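Why Is There a Pattern Under a Plastic Stool?

By Jarlath Brennan
25 Jun 2018
Print | E-mail | 14 comments

Turn a plastic stool over and look at the side you never sit on.

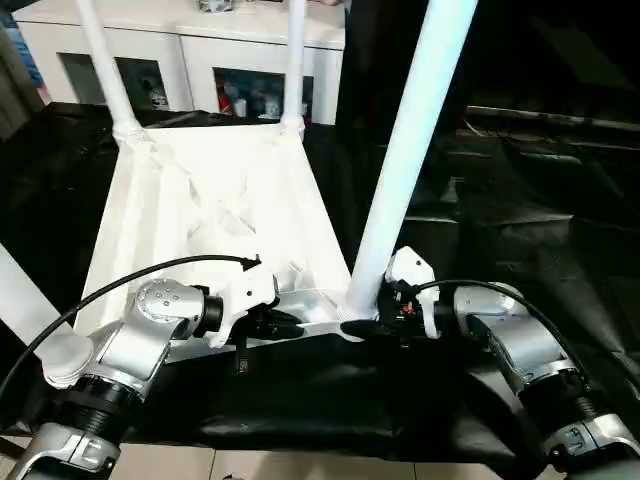 Villanueva wrote to us in May to ask why the bottom of a stool is so much messier than the top, and whether it wouldn't be cheaper to make the seat one thick flat slab and be done with it.

It is a good question. The short answer is that a thick flat slab would be heavier, would cost more, and would probably come out of the factory bent. The long answer takes up the rest of this page.

The raised lines are called ribs

The underside of a molded plastic seat often has thin walls of plastic standing up from it. These are called ribs, the same word we use for the bones in your chest. Some ribs go straight across. Others run at a slant and cross over each other. Where they cross, they make hollow spaces between them, and many of these spaces are triangles or rectangles.

When the stool is the right way up, the ribs hang underneath. You sit on the other side and never feel them. You may have felt them with your fingers if you have carried a stool by the edge of its seat.

The ribs are there to keep the seat from bending too much. Plastic bends easily when it is thin and flat. It bends much less when it is tall. Here is a way to find out for yourself.

Try it with a ruler

You need a thin plastic ruler and two books of the same height.

Put the books on a table with a gap between them. Lay the ruler flat across the gap, like a bridge. Press gently on the middle with one finger. The ruler sags.

Now turn the ruler so that it stands on its long thin edge. Hold it steady at both ends, or ask someone to hold it for you. Press on the middle again. It hardly moves.

It is the same ruler with the same amount of plastic in it. Turned on its edge, it is taller from top to bottom, and that makes it hard to bend downward. A rib works like the ruler on its edge. The seat is the flat part, and the ribs are lots of little rulers joined to it.

Try it with paper

Take a sheet of paper and lay it across the same two books. Put a coin in the middle. The paper will probably droop and drop the coin.

Fold the paper back and forth into a fan, with folds as wide as your finger. Open it a little and lay it across the gap so the folds run from one book to the other. Put the coin on top. Add another coin. See how many it can hold before it gives way.

My class did this and used washers from the hardware drawer. The best fan held 11. The flat sheet held none.

Why triangles?

Make a square out of four strips of cardboard. Push a paper fastener through each corner. Now push on one corner. The square leans over and turns into a squashed diamond shape.

Make a triangle out of three strips and three fasteners. Push on a corner. It stays a triangle. You would have to bend or tear a strip to change its shape.

If you go back to your square and add one more strip from corner to corner, it stops leaning. You have turned it into two triangles.

People who design things use this a lot. Look for triangles in bridges, in the frame of a bicycle, in the roof of a barn, and in the tall cranes used for building. Slanting ribs under a seat do the same sort of job. People do not sit perfectly still in the middle. They lean to reach a pencil, or twist to talk to a friend. That tries to twist the seat, and the slanting ribs help it keep its shape.

Why not just make it thick?

Back to the slab. A seat made from one thick piece of plastic would certainly be stiff. There are three problems with it.

The first is weight. More plastic means a heavier stool, and a stool is something people move from room to room.

The second is cost. The factory has to buy all the plastic that goes into each stool. Suppose a factory called Gesari makes 4000 stools. If each one uses a little less plastic, the savings add up to a big pile.

The third problem is the way plastic cools. To make a molded part, a machine melts small plastic pellets and pushes the hot plastic into a hollow metal shape called a mold. The plastic cools and gets hard. Then the mold opens and the part comes out.

Plastic shrinks a little as it cools. A thin part cools quickly. A thick part takes much longer, and the outside goes hard while the inside is still hot. When the inside finally shrinks, it pulls on the outside. This can leave dents on the surface, which are called sink marks. It can also make the whole part curl up, which is called warping. A stool with a warped seat may rock every time you move.

Thin walls and thin ribs cool more evenly.

You can sometimes find a small sink mark on the top of a plastic box or chair, right over the place where a rib joins underneath. Tilt it toward a window and look along the surface. The light shows up dents you can't see from straight above.

Where the legs join

Look at the place where a leg meets the seat. On some stools this joint is fatter than the rest of the leg. There is a reason to put more material there.

When you sit down, your weight goes through the seat and into the legs, and then into the floor. If you lean, the seat also tries to push the legs sideways. A leg is long, so it acts like a lever, and the pull is strongest up at the joint. You can feel this with a drinking straw. Hold one end tight in your fist and push the other end sideways with a finger. It bends right by your fist.

A thick joint spreads the push over a bigger area.

Why the legs lean out

On many stools the legs do not go straight down. They slant, so that the feet stand farther apart than the tops of the legs. We say the legs are splayed.

Stand with your feet close together and ask a friend to give your shoulder a very small push. Now stand with your feet apart and try again. It is harder to tip you over the second way. A stool with splayed legs is harder to tip over too.

Tubes

Legs are often tubes, which means they are hollow. A tube is a good shape for a leg. Roll a sheet of paper into a tube, tape it, and stand it on end. Rest a light book on top. It will hold the book up, which the same sheet could not do standing flat on its edge.

The stuff in the middle of a solid rod doesn't help much when the rod is being bent. Most of the work is done by the outside. So the middle can be left out, and the leg is lighter.

Bird bones are like this. So are bamboo stems and many bicycle frames.

How to look at a stool properly

Ask before you turn over furniture that isn't yours. Put a cloth or a towel on the table first so that neither the stool nor the table gets scratched. Turn the stool over slowly and set it down on its seat. Watch out for the legs. They will be pointing up at the height of your face.

Things to look for:

The ribs. Do they go straight, or slantwise, or both?

The rim. Many seats have an edge that folds down all the way around. That is a kind of rib too.

The shape of the seat. Is it round or square, or is one side narrower than the other?

A small round bump or rough spot. This may be where the hot plastic went into the mold. It is called the gate.

A recycling triangle with a number in it. The number tells you what kind of plastic was used. The numbers go from 1 to 7.

Feet. Is there anything on the ends of the legs to stop them from slipping?

Draw what you find. It is easier if you draw the outside shape first, then the longest ribs, then the short ones. Shade the hollows with the side of your pencil. They usually look darker because the ribs block some of the light.

Where else to find ribs

Once you know about ribs you can find them in the kitchen and the garage. Try the bottom of a milk crate, the underside of a storage box lid, the inside of a toy truck, the back of a plastic clipboard, and the lid of a trash can. Cardboard boxes have a wavy sheet hidden between two flat ones. Peel the corner of an old box and you will find it.

Words on this page

Rib: a thin wall that makes a flat part stiffer.
Mold: a hollow shape that hot plastic is pushed into.
Sink mark: a small dent left when a thick spot shrinks.
Warp: to bend out of shape.
Splayed: spread outward.
Gate: the place where plastic enters the mold.

Next time: why some cups stack and some get stuck. Send in your questions before the summer break, with your first name and your grade.

Print | E-mail this page | Shared 718 times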